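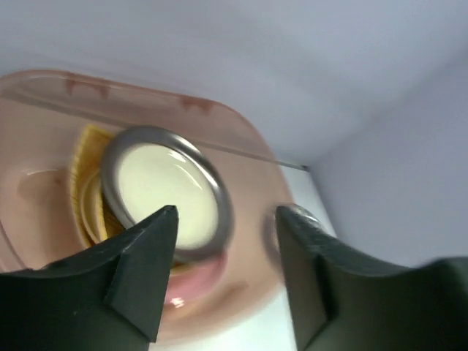

Round piece with the shiny rim, cream in the middle, yellow one behind it

Thread: One tub for all the odd plates and trays, how would you load it?

plainshelf
18 Feb 2018
I have a set of dishes and trays that don't match and don't stack, and one plastic tub to keep them in. Most of it came from the Notau flea market over a few years. The tub is a 16 quart from Larach, see-through and kind of pinkish. We use these for snacks on the porch and when family comes over, so they go in and out of the closet maybe twice a month in summer and then sit from December until it warms up.

The round plates are no problem. The leaf-shaped trays are. They have a point at both ends and when I put them in flat the points hit the walls. If I put them in on an angle they take up all the room on top. I would like everything in one tub if possible. Shelf height in the closet is 10 inches and I can't move the shelf.

Looking for a loading order that works, or someone to tell me to buy a second tub.

gravelroad_266
Plates first, biggest on the bottom, trays on top. The trays weigh nothing so let them stick up. If the lid won't close, leave the lid off. It's a closet, not a moving truck.

plainshelf
I'd like the lid on. Dust gets into the woven pieces and it's a pain to get out.

oatbin
I would do it the other way. Stand the trays up against one long side, then lay the plates flat next to them. The woven stuff gets crushed or bent if it's wedged under the rim, and once a basket edge is bent it stays bent. I lost a good bread basket that way.

gravelroad_266
You'd need a tub wide enough for a plate plus the trays beside it. Most 16 quart ones aren't.

oatbin
Mine is. Depends on the plates.
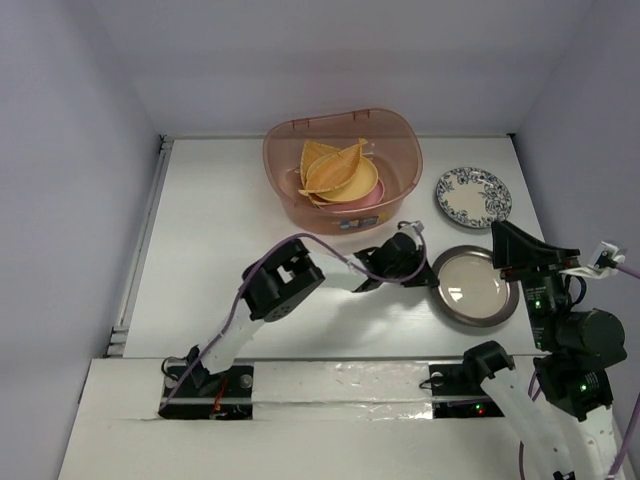
KITCHEN STORAGE > DISHES & SERVING PIECES

plainshelf
Tried gravelroad's order. Pink plate low, yellow plate over it, then the two orange-yellow leaf trays. One of them lies across the top and the other sticks up at the back. The blue flower plate and the one with the grayish rim are still on the table next to the tub. So that's four pieces in and it already looks full to me, mostly on account of the leaves.

hallcloset
You have the leaves pointing different ways. Put one inside the other like spoons, same direction, and lay them corner to corner. The diagonal is the longest line you have in there. If the two are different sizes, the small one goes inside the big one.

gravelroad_266
Agree with that. Also the flower plate should have gone in before the trays did. I said biggest on the bottom.

plainshelf
I left it out on purpose. I don't want it to get scratched.

gravelroad_266
Then put a dish towel over it. Any plate with a pattern will rub if it's stacked bare, doesn't matter if it's on top or on the bottom.

oatbin
Paper towels work too and they're thinner. I cut up an old flannel sheet years ago and I'm still using the pieces. I do think the flower plate belongs in a cupboard with the everyday plates though. Not everything has to live in the tub.

merrydrawer
Does the tub narrow toward the bottom? From here it looks like it does. If so, biggest on the bottom is bad advice. The plate will hang up partway down and you lose the space under it. Small plates at the bottom, big ones above, that's how a tapered tub wants to be loaded. I had a Vunov tub with the same kind of walls and I fought with it for a year before I switched the order.

gravelroad_266
Big plates on small plates wobble.

merrydrawer
They wobble on a counter. In a tub the walls hold them.

gravelroad_266
Not if there's a gap.

hallcloset
You can both be right, it depends how much it tapers. Measure across the bottom on the inside and measure your biggest plate. If the plate fits flat on the floor, start with it. If it doesn't, go with merrydrawer.

plainshelf
It does taper some. I'll measure. I took everything out again and spread it on the table so I can see what I'm working with.

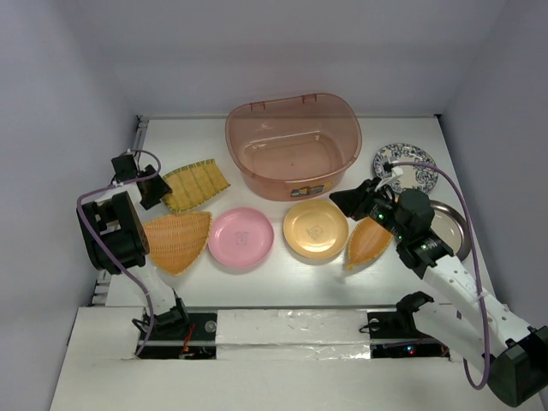 Should woven trays be washed before they are stored for the winter?

Wipe them with a damp cloth and let them air dry for a full day before they go in a closed tub. Soaking can loosen the weave, and a tray that is put away damp may get moldy.

hallcloset
Good, now I can see the other baskets. The fan-shaped one is going to be your real problem, not the leaves. It has the wide curved edge on one side. I'd stand that one on its own beside the tub, or hang it on a nail inside the closet door.

oatbin
Hang it. That's what I'd do with the little rectangular bamboo tray too. One nail each.

merrydrawer
The bamboo one is small, it could sit flat on top of the plates and the leaf dish could go on top of that. I'd try it before putting nails in a door.

gravelroad_266
Or get the second tub. Manalastas Hardware usually has them cheap in the spring.

plainshelf
I may end up there. The door is hollow so I'm not sure about nails. Plan for now is pink and yellow plates flat, flower plate with a towel on each side, bamboo tray, then the leaves nested on the diagonal. The fan one goes on the shelf by itself. I'll measure the bottom of the tub tonight and post the number.

merrydrawer
Measure on the inside, the outside will throw you off by the lip.

plainshelf
Will do.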